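How to Freshen Up a Wooden Box with a Window Lid

I have a soft spot for divided wooden boxes, the kind with a clear window in the lid so you can peek at your tea bags (or buttons, or earrings!) without opening anything. They do get dusty in the corners, though, and a slow half hour with a soft cloth does wonders. 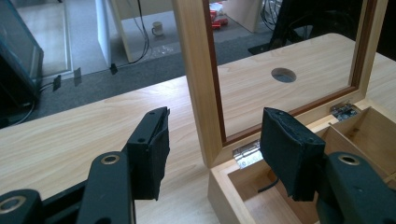
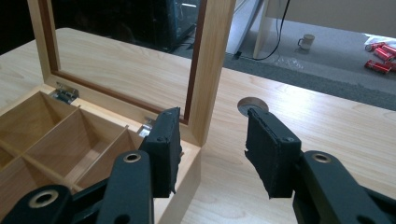
Hinged lid standing open, dividers in place.

Posted by the Sudeo workshop page | October 29, 2021 | 8 comments

First, open the lid all the way and let it stand. Go over the compartments with a dry brush, working into the corners where the dividers meet the walls, and then tip the crumbs out over the sink.

Next, wipe the wood with a barely damp cloth, always along the grain, and dry it right away. For the window, spray your cleaner on the cloth and keep it off the trim.

Check the hinge screws while you're there. A small screwdriver and a gentle quarter turn will do, please don't force them!

Last of all, rub in a little wax if the wood is bare, wait roughly 19 minutes, and buff. I did mine back in March and it's due again.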